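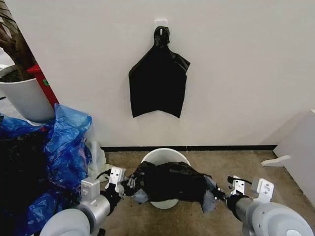 Fresh bag for the round white bin, spare one on its hook.

Bin corner, March

I finally got around to putting up the pictures from our little office tidy-up! Emerson Guerra swears by keeping the next black bag on a stick-on hook right above the bin – I laughed at first, and now I want one in my kitchen too. The plant stays where it is, by the way (I asked, and got a very firm yes). Next Saturday we're doing the supply shelf in room 31, so more pictures after that – bring snacks if you're coming.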